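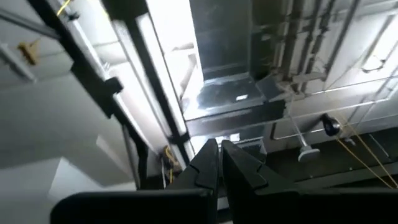

Ductwork, pipes and lights overhead, with one of the yellow cables on the left.

Workshop notes > Building > Overhead services

I have spent most of March looking up. The unit was let to us with its ceiling open, and everything that would normally sit above a tile grid is in plain view: ducts, pipes, lighting, and a quantity of cable added by earlier tenants. The lease makes us responsible for anything we attach and for anything we can't show was there before us. The second part is the reason for this post.

The previous tenant, a shelving importer called Druderum, left a drawing of the overhead services. It shows the main duct and the sprinkler branch correctly. It shows the lighting as it was before somebody moved it. It does not show any of the low-voltage cable. Kirsty Gillies, who manages the building for Ekström, sent a second drawing with a later revision letter and the same errors.

So I made my own.

Method

I divided the floor into bays using the column lines, then put a strip of masking tape on the floor under each run and wrote a code on it. D for duct, P for pipe, L for lighting, C for cable. Working from the floor is slower to describe and faster to do. A laser plumb dot gives the position to within a few millimeters, far better than needed, and the ladder only comes out when a label has to be read.

Heights I took with a laser distance meter from a fixed mark on the slab. The slab is not level. It falls 40 mm between the loading door and the back wall, and I lost one evening to a duct that seemed to be sloping before I checked the floor. All heights on the drawing are now corrected to the mark.

Ducts

The main supply duct runs the length of the unit and drops in size twice. Each reduction comes directly after a branch, as it should. The second branch has a manual damper with its handle parallel to the duct, meaning open, and the handle had been painted over at some point. I freed it with a plastic scraper and moved it through its full travel. It returned to open without sticking. I have left it there and marked the quadrant with a paint pen.

Two of the hangers on the return side carried no load. You can tell by pushing the rod sideways with a finger: a loaded rod barely moves, an idle one swings. I took up the nuts a quarter turn at a time until both rods stiffened, then checked the neighbors to be sure I had not simply moved the problem along.

Pipes

I do not touch the pipes. The sprinkler contractor does that, under the landlord's agreement, and nothing of ours may hang from them. I did find cable ties around one branch in bay 5, holding up a data cable that ended in mid-air. I reported it with the position and height. Kirsty came back the same afternoon with permission to cut the ties, in writing, which I have filed with the drawing.

Lighting

The fixtures are bright enough and badly placed. They were evidently set out for aisles of shelving, so the light falls in stripes that made sense for Druderum and make little for benches. I took readings at bench height at 9 in the evening, with the windows dark. Under a fixture the figures are more than we need. Midway between two of them, they drop by nearly half.

There are two ways to deal with that. The fixtures can move, or the benches can. Moving the fixtures needs an electrician and a consent form. Moving the benches needs two people and a pallet jack. Lovisa Nordin and I moved the benches. Each one now sits square beneath a fixture with its long side parallel to it, and the walkways have the dimmer strips between. The bench against the back wall could not be shifted because of its outlets, so it got a clamp lamp.

Cable

Cable took longer than everything else together. My rule was that a cable stays if both ends can be found and one of them is connected to something we use. Everything else gets traced, isolated at the source, tested dead and pulled. Where the source was mains, I left it for the electrician and tagged it.

The good cables I have regrouped by route. Slack is the usual trouble. People leave a loop in case the equipment moves, the loop drops over time, and eventually it is at a height where a carried length of timber will find it. I allow one loop per run, tied in two places, with the lowest point above 4 m. Hook-and-loop ties only. Nylon ties get overtightened and have to be cut off with the cutter pointing at the jacket.

Labels go at both ends and at every change of direction. I used a Jururik tape printer with the flexible cassette, since the standard one lifts off round cable after a few warm days. The text is the same code that's on the floor tape: C, bay, number. No descriptions. Descriptions go out of date, and the drawing can carry them.

Dust

Any work at this height brings down dust. I covered the benches with sheeting before each session and started from the supply end, so that the air carried the loose material toward areas not yet cleaned. A vacuum with a long tube and a soft brush does the top of a duct well enough. Compressed air only relocates it.

Still open

The lighting circuit in the front bays is labeled at the panel for a breaker that controls something else. The electrician is booked.

The insulation on the supply duct has an open seam near the first reduction. I have foil tape but want a dry surface and a second person on the ladder.

Dilance, next door, share the return air path through a transfer grille in the party wall. I have asked whether their side has a filter and have had no answer yet.

The drawing is at revision C and hangs in a plastic sleeve by the panel. Corrections in pencil, please, with initials.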